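소뮤밤 스테인리스 원형 접시 한 달 사용 후기

아침을 거의 빵으로 먹는 집이라 잼 바를 때 옆에 둘 접시가 필요했다. 전에는 작은 도자기 접시를 썼는데 이가 나가서 버렸고, 이번에는 깨지지 않는 걸로 골랐다. Somuvham에서 나온 테두리 있는 스테인리스 접시이고 3월에 4장 묶음으로 샀다. 숟가락은 원래 집에 있던 것을 쓴다.

무게부터 적으면 주방 저울로 한 장에 331g이 나왔다. 얇은 캠핑용 접시를 생각하고 들면 묵직하다. 숟가락을 걸쳐 놓아도 접시가 들리지 않는 점은 마음에 든다. 바닥이 평평해서 식탁 위에서 돌지도 않는다.

주로 하는 일은 단순하다. 식빵 두 장을 꺼내고, 잼 병을 열고, 숟가락으로 떠서 바른 다음 숟가락을 접시에 내려놓는다. 테두리가 올라와 있어서 숟가락에 묻은 잼이 식탁으로 흐르지 않는다. 흰 식탁을 쓰는 집이면 이것만으로도 살 만하다. 빨간 잼은 상판 이음새에 들어가면 닦기가 귀찮다.

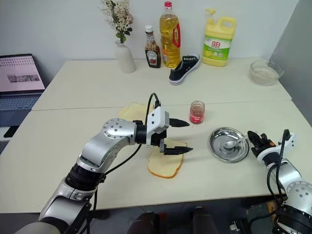 빵을 올려 먹는 용도로는 조금 아쉽다. 갓 구운 토스트를 바로 올리면 밑면에 김이 차서 눅눅해진다. 굽지 않은 식빵은 상관없다. 나는 빵은 그냥 나무 도마에서 먹고 접시는 숟가락 받침 겸 덜어 먹는 용도로 쓴다.

소리도 단점이다. 숟가락을 내려놓을 때마다 쨍 하는 소리가 나는데, 새벽에 혼자 먹을 때는 꽤 신경 쓰인다. 같이 사는 부파 숙쁘라섯 씨는 문 닫고 자도 들린다고 했다. 숟가락을 눕히듯이 놓으면 좀 낫다.

광택면이라 물자국과 손자국은 잘 보인다. 설거지 후 마른 행주로 한 번 닦아야 한다. 첫 세척 때 식용유를 묻힌 키친타월로 문질렀더니 회색이 약간 묻어났고, 세 번째부터는 깨끗했다. 식초 물에 헹구고 나서 쓰기 시작했다. 한 달 동안 녹은 없었고 잔기스는 가운데에 몇 줄 생겼다. 철수세미는 쓰지 않았다.

비교하자면 전에 라타나 미숙 씨 집에서 써 본 Pimentel 접시는 더 가볍고 무광이라 자국이 덜 보였다. 대신 테두리가 낮아서 숟가락이 자꾸 미끄러졌다. 잼 먹을 때만 놓고 보면 소뮤밤 쪽이 편하다.

포장은 종이 상자 하나에 접시 사이마다 얇은 종이가 끼워져 있었다. 찍힌 곳은 없었는데 한 장은 뒷면에 스티커 접착제가 남아 있어서 기름으로 지웠다. 겹쳐서 보관하면 높이를 별로 차지하지 않는다.

별점은 5점 만점에 3점. 소리와 물자국에서 1점씩 뺐다. 재구매는 생각 없고, 있는 네 장은 계속 쓸 예정이다.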